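The Long Way to a Cup

By the time the kettle in the corridor had clicked off for the third time that morning, Rostislav Skála had decided he was going to tell the truth about the pauses, and that he would do it before lunch, while he still had the nerve.

He had been at Sernarix since June, and he was fond of the place in the way you get fond of a drafty house. The heating knocked, the good chair belonged to whoever came in first, and everything in the lab was named by someone who had since left. The project was called Nosura. The idea behind it was simple enough that he had once explained it to his aunt over soup: you take a gripper in your own hand, you do some small household thing with it, you do that 500 times, and then a robot arm learns from the recordings how you went about it. His aunt had asked whether the arm would pick up his bad habits too, and he had laughed and passed her the bread, and then lain awake half the night over it.

Because of course it did. The rule at Nosura had always been that a good demonstration was a brisk one. You went straight in, you closed, you lifted, you set down, and if you dawdled on the way the trimming program snipped the dawdling out, so that every recording came through clean and quick and a little bit proud of itself. And the arm, trained on all that briskness, went straight in as well, and knocked things over.

Rostislav had begun leaving the dawdling in. He hadn't asked. He had simply gone on with the cup that holds the makeup brush, coming toward it with the fingers wide open and then stopping short, a good long way off, the way his mother used to stop in a doorway before she decided what a room needed. Then on again, slower. He'd marked his untrimmed takes with a little z so he could find them later, and he'd trained on 37 of them, a laughable number, late in the evening with his coat on.
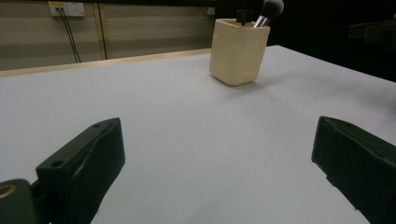

Svatopluk Polák wanted to know whether he was seriously proposing that they teach a machine to hesitate. He said it kindly enough, over the top of his glasses, and then he said that a pause was wasted data, that he had been cutting pauses for years, and that he hoped Rostislav would not take it personally if he went and found some biscuits before hearing the rest.

Rostislav waited for the biscuits. Then he told him. With the trimmed recordings, the arm tipped the cup or missed it altogether on most of its tries. With the pauses left in, it slowed down short of the cup, seemed to gather itself, and corrected its line, and on the last run it had tipped the cup only 2 times, and he had written this down on the back of a bus timetable, which he now produced and smoothed flat on the desk.

"It could be the brush," said Svatopluk, chewing. "You might have had it leaning a friendlier way."

"I moved it between takes. I moved everything between takes."

"Or you were simply more careful in the evenings."

This was a fair point, and a painful one, and Rostislav had thought of it himself on the tram. So he had gone back and trimmed the very same takes, the z ones, and trained again on those, with the same hands and the same evenings in them and only the waiting taken out. The arm had gone straight back to its old ways.

Svatopluk put down his biscuit. He turned the timetable over, read the departures for a while as if they might bear on the matter, and turned it back again.

"How long do you stop for?" he asked at last.

"I don't know. Until I'm ready."

"You can't put that in a paper."

"No," said Rostislav, "I suppose we'd have to measure it."

The older man got up, with some complaint from his knees, and went across to the table where the gripper was lying. He weighed it in his palm and opened and closed the fingers a few times, and it occurred to Rostislav that he had never once seen him make a recording; he had only ever cut other people's.

"Start it, then," said Svatopluk, and he held the thing out in front of him toward the cup, and stopped, and stood there.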